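Print this page | E-mail this page

Why Do Cords Get Tangled?

A page for young readers from the Zilletum Science Corner

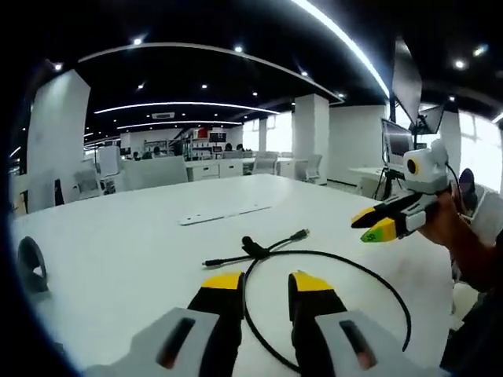 Valentin Fankhauser wrote to ask why the string for his kite comes out of the bag in knots when he is sure he put it in neatly. He wanted to know if he was doing something wrong or if string just does this. The short answer is that string just does this. The long answer is the rest of this page.

What is a tangle?

A tangle is a mess of loops and crossings. A crossing is a place where one part of a cord lies on top of another part. Many tangles look terrible but have no real knot in them. If you pull gently on the right loop, the whole thing falls open.

A knot is different. In a knot, an end of the cord has gone through a loop. To undo it, an end has to go back through the loop the way it came. Pulling hard on a knot only makes it tighter.

Why does it happen?

Three things have to come together: a cord that bends, a free end, and some shaking.

Think about a jump rope in a school bag. You coil it up and drop it in. Then you walk to school. Every step gives the bag a small bump, and every bump moves the rope a little. The middle of the rope can't move far, but the ends can. Sooner or later an end slides over the part next to it, and then maybe under the part after that. If it does this in the right order, there is a knot.

Now think about all the ways a rope can lie in a bag. Only a few of those ways are neat. A very large number of them are messy. Each bump moves the rope from one way of lying to another, and there are so many more messy ways than neat ones that the rope nearly always ends up messy. A deck of cards works like this too. If you start with the cards in order and shuffle them, you don't expect them to come out in order.

Does length matter?

Yes. A very short piece of string can't tie itself in a knot. There isn't enough of it to make a loop and have an end left over to go through. A long piece can make many loops, and it has plenty of places to cross itself.

Stiffness matters too. A thick garden hose doesn't bend easily, so it makes wide loops and doesn't often tie a knot by itself. Sewing thread is thin and bends at the slightest touch. People who sew cut their thread into short pieces for this reason.

The space matters as well. A cord packed tightly into a small box has little room to move. A cord in a big, half-empty bag can roll around.

Why do cords curl?

You may have noticed that a cord often won't lie straight, even on a flat table. This is because of twist. When you wind a cord around your hand, each turn adds a little twist to it. The cord pushes back against the twist. If you let go of it, it bends into loops to get rid of the extra turns.

You can see this with a piece of yarn. Hold one end in each hand and keep turning one end in the same direction. At first nothing much happens. Then move your hands closer together. The yarn jumps up into a little curl and winds around itself.

Some cords are also kept rolled up for a long time before they are sold. Plastic that has been bent for a long time tends to stay bent. A new cord may keep its curves for weeks.

Try it yourself

You need:

A piece of string as long as you are tall
A piece of string as long as your hand
A shoebox with a lid
Paper and a pencil

1. Put the long string in the box and close the lid.
2. Shake the box while you count to 19.
3. Open the box and lift the string out by one end. Is there a knot? Write down yes or no.
4. Undo any knots and do it again, until you have 5 answers.
5. Do the same with the short string.

Compare your two lists. Then try changing one thing, such as the size of the box or the kind of string. Change only one thing at a time, or you won't know which change made the difference.

How can you stop tangles?

Hold on to the ends. If an end can't move, it can't go through a loop. You can tuck the ends in, clip them together, or put a rubber band around the coil.

Wind it in a figure eight. Sailors and stage crews often do this. One half of the eight twists the cord one way and the other half twists it back, so the turns cancel out. To try it with kite string, hold out your thumb and little finger and wind the string around them, crossing in the middle each time.

Use a reel. Kite string, fishing line and garden hoses are often kept on reels so that each turn stays next to the last one.

How do you undo a tangle?

Put it on a flat surface with good light. Find an end. Don't pull. Loosen the middle of the tangle with your fingers until you can see between the loops, then follow the end back and slide it out of each loop it goes through. If you get stuck, look for the other end and work from there.

Are tangles ever useful?

Sometimes they are. Felt is made from wool fibers that have become so tangled that they hold together as cloth. Birds weave grass and twigs together to make nests. Your own hair tangles too, but that is less useful, and a comb works best if you begin near the tips and move up.

Words to know

Coil: a cord wound in rings
Crossing: a place where a cord goes over or under itself
Fiber: a thin thread, such as a hair or a strand of wool
Reel: a round holder for winding cord or thread

We use cookies to remember your reading level and page size. By using this site you agree to this. OK | More information

Contact us | © Zilletum Science Corner | Back to top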